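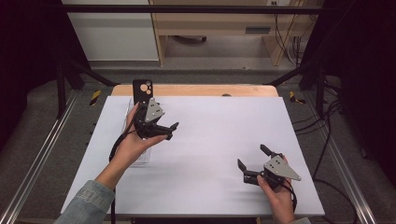 How long do people keep a phone case before they replace it? Most of the people in my survey kept theirs until they changed the phone, and the state of the case had very little to do with it.

I had expected wear to come first. I wrote the questionnaire with Floarea Barbu in August, and we gave a whole page to cracks, yellowing, stretched corners and lost buttons, with one small box at the end for "I got a new phone". That box did nearly all the work. Of the 2976 people who sent the form back, 1398 ticked it and left the rest of the page blank, so I have far less to say about yellowing than I'd hoped (sorry, Floarea).

The trouble is mostly the camera opening. A case with three round openings in its camera cutout, like the black one in Figure 4, can only go on a phone whose lenses sit in the same places, and a few millimetres either way will spoil it. I asked Branislav Brabec, who runs the repair counter at Troder, whether people ever try to make an old case fit. They do! He has seen cutouts opened up with nail scissors, a kitchen knife and once a soldering iron, and he sells most of those customers a new case the same afternoon.

What happens to the old one is the part I enjoyed most. I'd guessed the bin. Plenty of people wrote that they had put it in a drawer, often with the old phone still inside it, and when I rang a few of them back it was clear that the case and the phone had become one object in their minds. Zdislava Kollár told me she couldn't picture giving her old phone to her nephew "undressed". Others kept the empty case for no purpose they could name. I coded these answers as "kept, no plan", and I admit the line between that and "kept as a spare" is fuzzy — several people moved from one to the other while we were talking.

Price mattered less than I thought it would. People with a cheap case from a market stall were just as likely to keep it as people who had bought from Parlow, and the few who did sell theirs on had mostly been asked for it by a friend. I'd be careful with this, though. My Parlow group is small and nearly all of them live in the same town, where there happens to be a busy second-hand shop.

There is also the matter of the left-over answers. Norbert Dvořáček read through every free-text reply with me, and we disagreed on 6 of them, all to do with cases that had been swapped for a different colour and later swapped back. I've counted those as replacements. Norbert would rather count them as none, and if you side with him the totals barely move, but the chart by age group does shift a little at the younger end.

Figure 4. A black phone case with three round openings in its camera cutout, held upright.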